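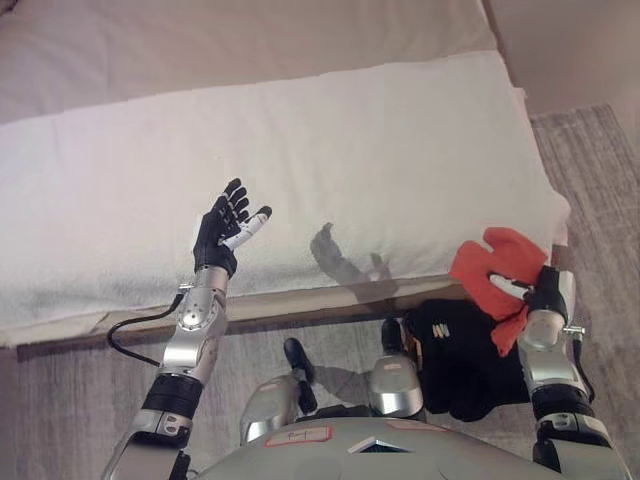 How do I decide where one phase of a cloth episode ends and the next one starts?

Mark the boundary at the first video frame in which the state of a hand has changed, and leave the cloth out of the decision. The cloth gets its own label in a second pass.

Home Guides Labels Downloads Contact

Monday, September 23, 2024
By Mojtaba Farahani

In this guide I explain the two-pass labeling which we use in Follau for bedroom episodes with soft objects. It is written for new annotators, but it can help also a person who trains a policy on the data and wants to know what the labels mean.

In our first version we had one pass and one list of phases: reach, grasp, lift, carry, release, retreat. For cups and boxes it worked well. For cloth it gave us trouble. A person who looks at a piece of fabric has an opinion about when it is "lifted," and the next person has a different opinion. We gave 551 episodes to two annotators, and in 42 of them they did not agree even on the number of phases. After we separated hand and cloth, these arguments became much shorter.

Step 1. Prepare the episode

Open the head camera video in Muline and load the joint log next to it. Check that both have the same start time. If the finger curves move before the fingers in the video, the offset is wrong and you must correct it first. Do not label with a wrong offset and plan to shift the labels later. I did this once and lost a full day.

Step 2. First pass, hands only

Make one track for the left hand and one for the right hand. Each track has only these states: open, closing, closed, opening. Go through the right hand from beginning to end, then go back and do the left hand. It is tempting to do both together, but the eye follows the hand that holds something and you will miss small movements of the other one.

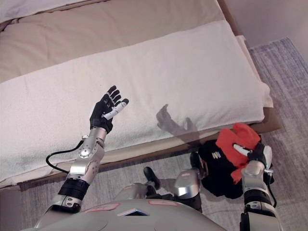 Left hand: open. Right hand: closed, gripping a black and red item. Cloth track not yet filled.

A hand that stays open for the whole episode still needs a label over the whole length. An empty track is read by the export script as "not annotated," and the episode is then thrown out.

When the fingers are hidden behind fabric, use the joint log to decide. Write "log" in the note field so that the reviewer knows where your boundary comes from.

Step 3. Second pass, cloth only

Now hide the hand tracks. Make a cloth track with three states: supported, held, mixed. Supported means that the fabric rests on a surface and no hand is gripping it. Held means that only the hand carries it. Mixed is everything between, for example when one corner is in the hand and the rest lies on the mattress. Mixed can be long, and this is fine.

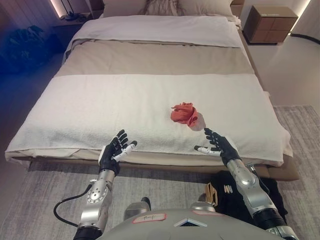
The shape of the cloth is not a state. Folded, flat and bunched go to the attribute field, one value for each cloth segment. If the shape changes inside a segment, write the shape at the end of it. Please do not cut a segment only for a new wrinkle.

A hand very close to the fabric is a case where people often ask me. If the hand is open and you cannot see contact, the cloth stays "supported." Shadows can mislead you here, so move some frames forward and back before you decide. 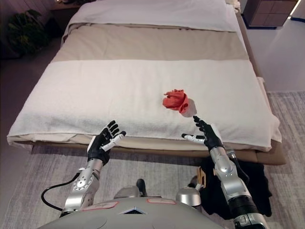 Hands: open, open. Cloth: supported. Attribute: bunched.

Step 4. Compare the passes

Show all tracks again and run the check. It reports every place where the cloth is "held" and both hands are "open." Most often this is a boundary which is a few frames wrong. Correct the cloth track first, and touch the hand track only if the joint log says so.

Timo Heitmann wrote the check and keeps the list of known false alarms. If you find a new one, send him the episode name and the frame number.

Contact: Follau labeling group | © 2024 Follau | Back to top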